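Why Do We Still Write Shopping Lists? A Study of Memory and Habit in Skestton
Project report by Sorcha Breathnach and Chibuzor Bassey, 22/07/2021
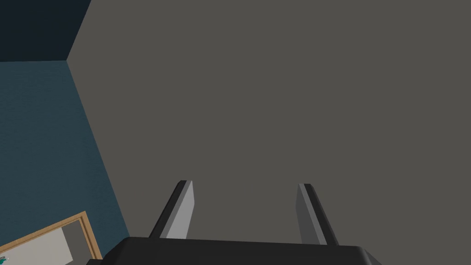

Fig. 1. Computer-rendered view of an open gripper with two fingers.

When we first sat down to choose a topic, Chibuzor's grandmother had just rung to ask whether he had seen her list, and the whole project grew out of that phone call. She had written everything down the night before, left the paper on the kitchen table, and still came home with nearly all of it. We wanted to know if writing a list helps people remember even when they never look at it again.

Our tutor, Fionnuala Scanlon, was kind enough to let us run a small trial in April with students from our year and some very patient parents. Everyone was given the same groceries to learn, and they worked in 2 groups. One group wrote the items out by hand and then gave us the paper, and the other simply read them through. We chatted with each person for a while afterwards – mostly about the weather, I must admit – before asking what they could recall.

The writers did better on the whole, though the gap was smaller than we had hoped. Tea and bread were remembered by almost everybody, while poor old nutmeg was forgotten again and again. Several people told us they pictured walking round their usual shop, aisle by aisle, and we wish we had thought to ask everyone about that.

If we did it again we would leave a full day before the recall test and use a longer list. We would also like to try lists typed on a phone, as Fergal Ó Néill suggested when we presented to the class. Our thanks go to him and to all the parents who gave up an evening for us.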